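Okay, I have been holding this in all week and I need to talk about Thongsuk. It's the little Thai place in Londale, in the strip next to the shoe repair, and I had dinner there last night and then (no shame) lunch there today.

If you remember the old noodle counter with the green awning, same building, totally different kitchen. The door still sticks. Push it with your hip.

First, the menu is one page, front and back, and I wanted all of it. Curries on the front, noodles and rice on the back, and then a strip of paper clipped to the top with whatever they felt like making that day. Order from the strip. I mean it. Everything I've loved there came off that strip.

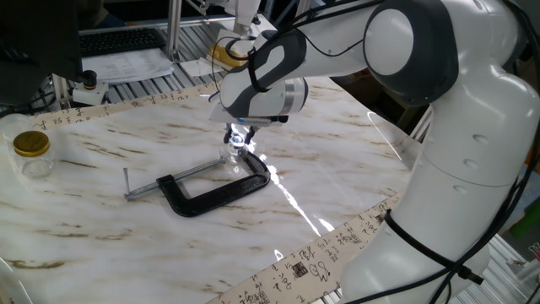 Last night the strip said pork belly with pickled mustard greens, and oh my goodness. The fat had gone completely soft, the greens were sour enough to make my eyes water a little, and the broth was dark and sweet with star anise in it. I drank what was left out of the bowl. The couple at the next table saw me do it and then one of them did the same, so I feel fine about it.

We also got the papaya salad, medium. Medium there is hot. Not a dare, just hot, the kind where you keep reaching for the sticky rice and then going right back in. It had long beans and those tiny dried shrimp, and the dressing had so much lime in it. If you're careful with spice, ask for mild and get the chili tray on the side. There are 6 little jars on it and the roasted one in oil is the one to go for (I put it on rice, on eggs, on a spring roll, on everything).

Dinner for the two of us was three dishes, sticky rice and tea, and we took home enough curry for a second meal. Cold leftover green curry out of the container at 7 in the morning is a perfectly good breakfast and I will hear no arguments.

Lunch is a different thing, a bit faster and a bit cheaper. You pick a curry or a stir-fry and it comes with soup and a small salad. I had the basil chicken with a fried egg. The egg had that brown lacy edge all the way around and the yolk ran into the rice, and I sat there grinning at my plate like a fool.

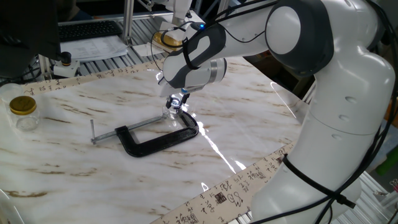 Is it any good for vegetarians?
Very good, as long as you speak up when you order. The tofu and eggplant dish is on the regular menu and it's one of the best things they make, but fish sauce goes into a lot of the others, so ask which ones they can cook without it. They swapped it out of a pad see ew for my friend and it was still smoky and great.

A couple more people messaged me about kids. High chairs, yes, I saw 2 of them by the register. The chicken satay is mild and so is the fried rice, and the peanut sauce comes in its own bowl so you can keep it well away from anybody who shouldn't have it. If it's an allergy, though, please call and talk to the kitchen before you go. Don't go by me!

Parking: the lot fills up by 6:30 on a weekend. Go around to the side street behind the bank. It's a short walk and you pass Wernano, the gelato place, and you can probably see where this is going.

Wernano has a black sesame right now that tastes like the inside of a really good halva. I had it next to a scoop of the apricot sorbet and they were lovely together, which I did not expect at all. They were closed for most of May for a new floor and I missed them so much. They're open until ten on weekends, so Thongsuk and then Wernano is a very doable evening.
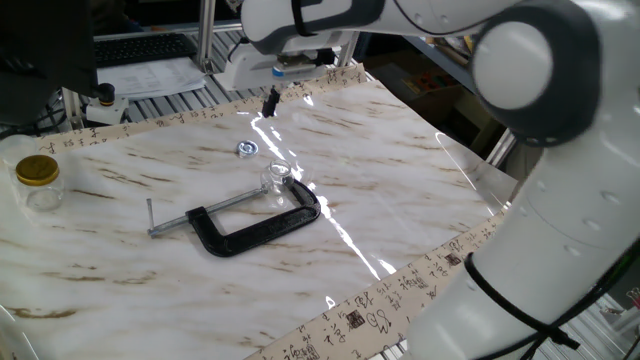

Back to dinner though, I forgot the soup! The tom kha is the thing I'd send a nervous first-timer in for. It's creamy but not heavy, with big slices of galangal you push to the side (don't chew them, I have tried it, it's like biting a pine tree), plus mushrooms and a lot of cilantro. A small one serves two people if you're also getting mains. The large comes in one of those metal pots with a flame up the middle and it stays piping hot right through to the end.

One thing that could be better, so you know I'm not just gushing. The spring rolls are fine. They're crisp, they're hot, they taste like spring rolls. With the satay sitting right there on the same page I wouldn't spend the money again. And it gets LOUD once the room fills up. If you want to have a real conversation, ask for one of the tables along the back wall, or go early.

Service is quick and kind. Our water never ran out, and when I couldn't choose between two curries I got a spoonful of each in a little dish to help me decide. I went with the massaman. Potatoes, peanuts, beef that came apart when I looked at it. Next time I'm getting the other one, and then probably the massaman again.
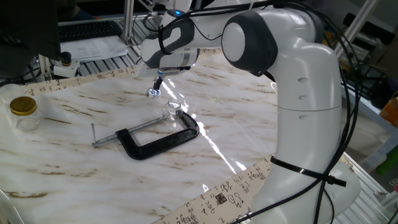

Stikum replied to say the massaman is even better with roti in place of rice, and that you have to ask for the roti by name as it isn't printed anywhere on the menu.

STIKUM. I have been there how many times and I had no idea there was roti?? Going back this weekend for that alone. Does it come plain, or can you get it with the condensed milk on top for dessert? Please say both.

Practical stuff for everyone who asked. Closed Mondays. Lunch stops at 2:30 and dinner starts at 5, and they do lock the door in between. They take cards, but not for takeout orders under ten dollars. No reservations for small groups, they just write your name on a pad and you wait on the bench outside. Our wait last night was long enough for me to read the whole takeout menu twice and change my order both times.

And if you go, tell me what was on the strip! I'm hoping the pork belly comes back around, but I would also really like to know what I'm missing on the days I'm home eating toast. Somebody at the register mentioned a crab fried rice they do now and then, so if you spot that one, message me right away, I can be there in fifteen minutes.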